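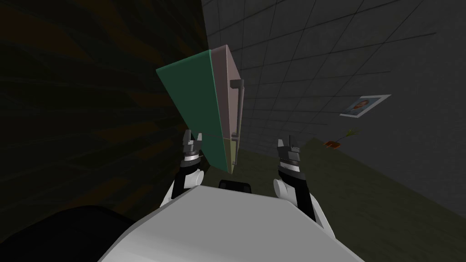
Elsie Dunmore writes that she booked a "five-minute walk to the beach" in Brurlow and spent every morning climbing back up a staircase with 81 steps. She wants to know how anyone is supposed to catch that sort of thing before paying. You can catch most of it, with an hour and a suspicious mind.

How to check a hostel's location before you book

1. Get the street address. "Central Brurlow" is not an address. If the listing shows only a shaded circle on a map, write and ask for the street and the nearest corner. A place that won't tell you until you've paid is a place I skip.

2. Measure the walk yourself. Put the address into a walking map and choose a real destination: the ferry ticket window, the bus stand, the beach stairs. Don't use the name of the neighborhood, which the map may pin anywhere it likes. The Zistton listing I checked in April promised ten minutes to the old market. I got 3594 meters, and I don't know anybody who walks that in ten minutes with a backpack.

3. Look at the hills. Turn on the elevation view. A climb of 70 meters at the end of a short walk matters a lot more at midnight than it does on the screen.

4. Find out what "minutes" means. By foot, by taxi, by taxi with no traffic? Listings love to leave this out. If the text says "only minutes from downtown" with no number at all, assume a ride and price it both ways.

5. Read the bad reviews first, and search them for "noise," "bar," "stairs" and "bus." One complaint may be a grouch. When 4 people who stayed in different months mention the same nightclub, believe them. "Surrounded by nightlife" and "I slept in earplugs" describe the same street.

6. Check the last bus. Wattimena has a perfectly good airport line that quits before the late flights land, and the hostels there still list it as a selling point. Look at the operator's own timetable, and check that it's this season's.

7. Send one plain question. Mine is: "How long does it take to walk from your door to the bus station with luggage?" The night desk at a Bukico guesthouse answered "25 minutes, take a taxi." I booked it — the only straight answer I got on that trip.

Save a copy of the listing when you book, location text included. Wording has a way of changing, and a refund request goes better with the old version attached.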